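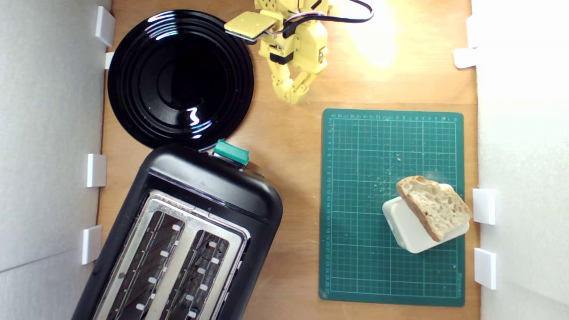

LOCAL NEWS

Kirside repair night rules that toast is a matter for the bylaws

Members of the Kirside Repair Circle voted Wednesday to stop testing mended toasters with real bread, ending a custom that had survived two smoke alarms and one very long letter from the upstairs tenants.

The motion was brought by Tahira Gondal, who pointed out that the group spent 200 dollars last year on bread and 100 on everything else, including solder.

"We fix lamps too, and people don't expect us to read them a novel," she said.

Silviu Pîrvu spoke against. A black two-slot toaster may heat up perfectly well and still brown one side only, he argued, and the owner deserves to know before breakfast. He asked that his objection be recorded in full. It was recorded in part.

The debate ran 40 minutes past closing and took in crumpets, the price of butter and whether a bagel counts as two tests. Nneka Akande, chairing, ruled that it does.

Under the new rule, owners may bring their own slice. Jam remains banned from the workbenches, as it has been since January, when a radio came in for a loose dial and went home sticky.

The next repair night starts at 7 p.m. at the Flimar Street hall. Kettles are welcome. Tea is under review.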